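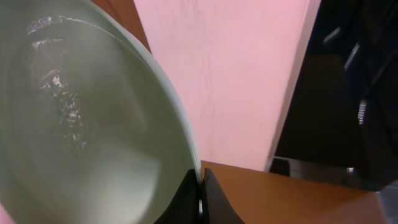 Section 3: Your First Soak

Now the fun part! Your Kindcombe sprouting kit is rinsed and put together, and you can have fresh greens on the counter by Friday if you start tonight.

1. Measure one level scoop of seed. It looks like so little, but it swells like crazy.
2. Pick out any broken seeds or bits of stem.
3. Cover with cool water up to the 1,000 ml line. Using the tall Clillgate jar? Go to 2,000 ml.
4. Stir, set the lid on loosely and leave overnight.
5. In the morning, drain well and rinse 3 times - swish it around, really get in there.
6. Tip the jar into its stand, mesh side down, out of direct sun.

Note: Radish and mustard sprout fastest. Chia and basil turn to gel in water, so save those for the clay tray (Section 5).

CAUTION: Throw out any batch that smells sour or feels slimy. Wash all parts in hot, soapy water before starting again.

CAUTION: The mesh lid is not oven safe. Do not heat above 190°F.

Rinse again every morning and evening until harvest.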